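Clearing the garage, one tin at a time
3/25/24

I have been meaning to sort out the garage since last August, and this month I finally ran out of excuses. The worst of it was the shelf at the back, where I keep anything that might come in useful, and which by now held mostly drinks cans, jam jars, dead batteries and a box of old taps from when we did the bathroom.

The cans were easy enough. Our kerbside box takes them, but I had let so many pile up that I bagged them and drove them over to the Millgate site instead. They have changed the layout again, so small metal now goes in past the cardboard, up a ramp with 6 bays, and you have to reverse out if somebody large is behind you. I did not enjoy that part. The man on the gate was lovely about it, though, and let me take my time.

The taps were a different matter. I had always thrown that sort of thing in with the general metal, but a neighbour told me brass is worth keeping apart, so I rang Stevens, the yard behind the Brisona bakery, and they were happy to have even a small amount. I came away with £8 and a very good cheese straw from next door, so I was feeling rather pleased with the whole morning! 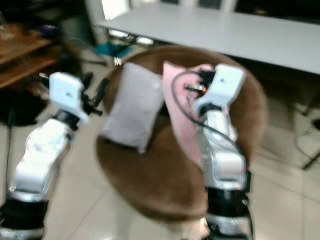
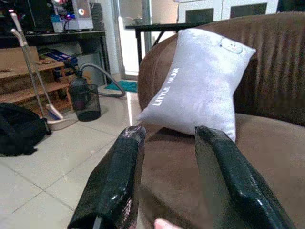 Do jam jar lids go in with the glass or with the metal?

Take them off and put them in with the metal, as they are mostly steel. Give them a quick rinse first, and leave the jars themselves for the glass bank.

I still have the batteries to deal with. There is a tube for them at the Wullora shop on the corner, but it was full to the top both times I tried, and I don't like leaving them in a carrier bag on the floor - it seems a bit rude, and probably not very safe either. So they are back on the shelf in an ice cream tub, next to 2 tins of paint I have yet to open.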